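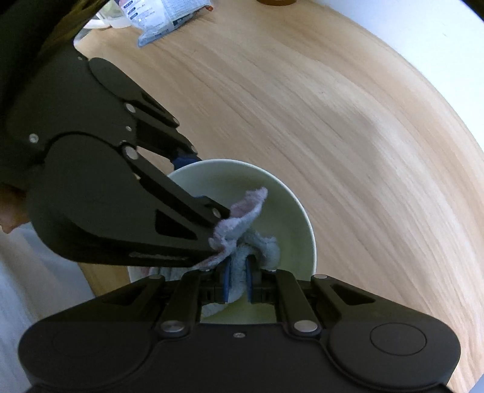
Does a towel really dry things, or does it just move the water somewhere else? Grown-ups say "dry your hands" as if the water stops existing when the towel touches it. It doesn't. Every drop that leaves your hands has to go somewhere, and the first place it goes is the towel. Take a small terry towel like the grey-blue one with the pinkish edge, bunched up in a pale green bowl. Terry is the bumpy sort of cloth, the sort most bath towels are made of, and if you look at one closely you will find it is covered in tiny loops of thread. Those loops are supposed to be the clever part. Let's see whether they deserve the praise.

What the packet says

Towels get sold with some very large promises. The card that came with one set from a shop called Plaretti said the towels were "super thirsty" and "drink up every drop". The second claim is easy to check. Spill some water in a bowl, wipe it with a towel, then run a clean finger round the inside. Your finger will probably come away damp. So much for every drop.

The first claim is odder. Towels don't get thirsty. They don't want anything. A towel that has sat in a cupboard for 50 days does not want water any more than a brick does. So when a packet says "thirsty", it is using a word about people and animals to make a piece of cloth sound keen. We should ask what is going on with the water.

How water climbs

Water is made of tiny bits called molecules, much too small to see. They pull on one another. You can spot this by dripping water on a waxy surface, where it sits up in little domes and doesn't spread out flat.

Water molecules also pull towards some other materials, and cotton is one of them. Cotton comes from a plant, and its fibres are mostly made of stuff called cellulose, which water sticks to very well. Put a drop of water next to a cotton thread and it will creep along. Because the water molecules hold on to each other, the ones in front bring others along behind.

If the gap between two threads is narrow enough, water can even creep upwards. This is called capillary action. It sounds like magic and you should be suspicious of anything that sounds like magic, so test it. Hang a strip of kitchen paper so the bottom end dips into a cup of water with a little food colouring in it. Watch the coloured edge. It climbs, quickly at first, and then more and more slowly. It does stop in the end, and anybody who tells you the water will climb for ever has not watched for long enough.

So what are the loops for?

You will often read that loops make a towel soak up water "because they are fluffy". That isn't much of an explanation. A feather duster is fluffy too, and I wouldn't want to dry my hair with one.

A better explanation has two parts. The loops stick out, so there is far more thread touching the water than there would be in flat cloth of the same size. And between the loops there are lots of little gaps where water can be held. When you press a towel on a puddle, you push the threads down to meet the water. When you let go, a good deal of it stays in the gaps.

Is a thicker towel always better, then? Shops would like you to think so. A thick towel can hold more water in total, that's true, but it also takes longer to dry out when you hang it up. If you have ever picked up a bath towel that smelt like an old pond, you have met the problem. Thin towels dry faster. Which one is "better" depends on what you need it for.

The trouble with new towels

Something a lot of people notice is that a brand new towel can be rather bad at its job. It feels soft, but when you wipe with it, the water slides about. Makers often finish new towels with a coating that makes them feel lovely in the shop, and the coating can get in the way of the water. A wash or two usually helps.

Fabric softener can cause the same bother. It leaves a thin layer on the threads. The towel feels smoother and soaks up less. Some people say this makes no difference at all, and some say it ruins a towel completely. Both of those sound too strong to me, and you can find out for yourself.
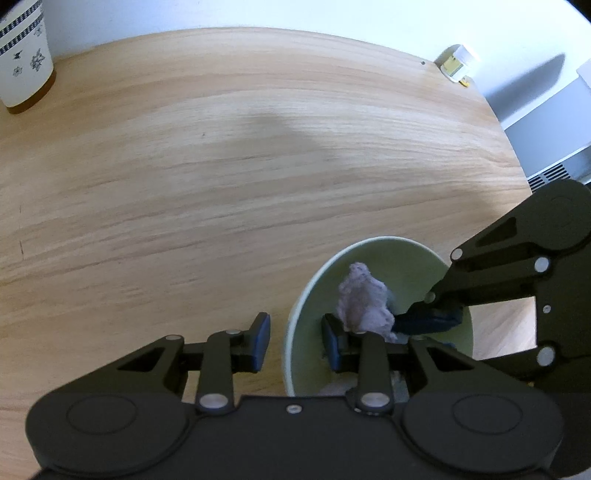 To make it a fair test, you need to change one thing only. If you compare an old blue towel washed with softener against a new white one washed without, and one soaks up more, you can't say why. Was it the softener? The age? The size? You have learned nothing except that two towels are different, and you knew that already.

What you need

Two small towels, the same kind and the same age
A bowl
A measuring jug
A kitchen scale
A tray to catch drips
A grown-up who doesn't mind doing some extra washing

What to do

Wash one towel with softener and one without. Let both dry completely. Mark the label of one with a pen so you don't mix them up (you will think you can remember which is which, and you won't).

Weigh the first towel dry and write the number down. Pour 299 millilitres of water into the bowl. Yes, 299. Most instructions would say 300, but there is nothing special about 300 either. What matters is that you use the same amount both times.

Put the towel in the bowl and leave it for 8 seconds. Lift it by one corner, hold it over the bowl until it has stopped pouring and is only dripping, and then lay it on the scale. Take away the dry weight and you have the weight of the water it picked up. One millilitre of water weighs very nearly one gram, so you can check your answer by tipping what is left in the bowl back into the jug.

Do the two numbers add up to what you started with? They probably won't, quite. Some water will be on the tray, some on your hands, and a little will be clinging to the bowl. Don't change your results to make them look tidy. Real results are hardly ever tidy, and if somebody shows you some that are perfect, ask how they got them.

Now dry the bowl and do the same with the second towel. Then do the whole thing again another day, with both towels dried out properly first. A single go can be a fluke.

When children at the Awad Science Club in Dronville tried this in March, one group found that the towel washed without softener held more. Another group found hardly any difference. A third group dropped their towel on the floor and started again. If you only heard from the first group, you would be very sure of the answer. If you only heard from the second, you would be very sure of a different one.

Where does the water go next?

Back to the question at the start. The water has left your hands and is sitting in the gaps between the threads. Hang the towel up and by tomorrow it will feel dry. Nothing has dripped on the floor, so where is it?

It has gone into the air. The water molecules are always jiggling about, and now and then one near the surface jiggles hard enough to get away. This is evaporation. Warm air helps and so does a breeze. A towel that is spread out dries faster than one left in a heap, as more of it is touching moving air. You can test this with your two towels while they are wet: scrunch one up in the bowl, hang the other over a rail, and weigh both every hour.

I have seen a poster that said "hot air sucks the water out". Be careful with that. Air doesn't suck. Wet washing will dry on a cold day too, as long as the air isn't already full of water. It just takes longer, and people complain about it more.

Words that try to fool you

Look out for "absorbent". It only means that something soaks up liquid. A slice of bread is absorbent. The useful question is how much it soaks up, and how fast.

Look out for "up to" as well. A cloth made by Zetorura says on its wrapper that it holds "up to 8 times its own weight". A cloth that held twice its own weight would fit that sentence perfectly well, and so would a cloth that held nothing. If you have a scale and one of those cloths, you know what to do. Weigh it dry, soak it, let it drip, weigh it again, and divide the weight of the water by the weight of the dry cloth.

Things to try afterwards

Does warm water soak in faster than cold? Use water from the warm tap and never from a kettle.

Does a folded towel pick up as much as a flat one?

What about an old T-shirt? It is often cotton too, but it has no loops. Make your guess before you begin and write it down in pen, so you can't rub it out later and pretend you knew.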